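Moddale Craft Room: candle table check, 24 December 2025

Smoke alarm tested: yes. Lovely and loud!
Wax pot on a level burner, handle turned in: yes
Paper bags clear of the burner: no. Moved them 12 inches back, much better
Wicks trimmed: 32 checked, 2 redone
Extinguisher within reach: yes, and the gauge is in the green
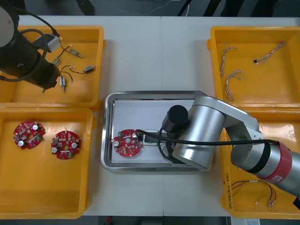
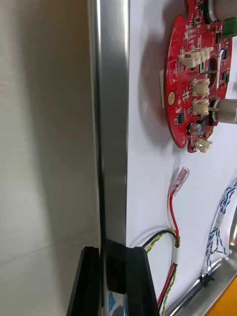
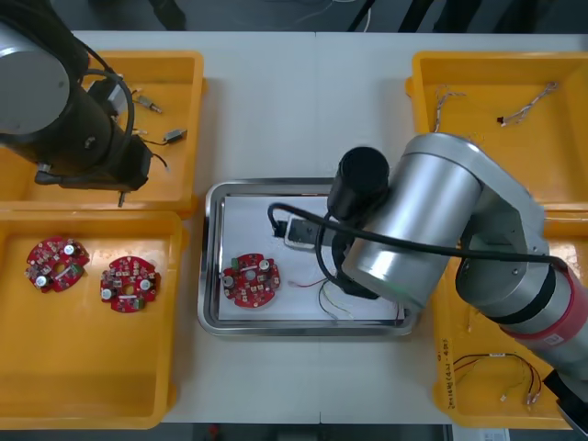

Pillai asked whether the scented wax needs its own thermometer. Yes please, and clip it to the pot!

Lids for the jars: still to come from Tornville
Aprons on, hair tied back: everyone, hooray
Next full check: August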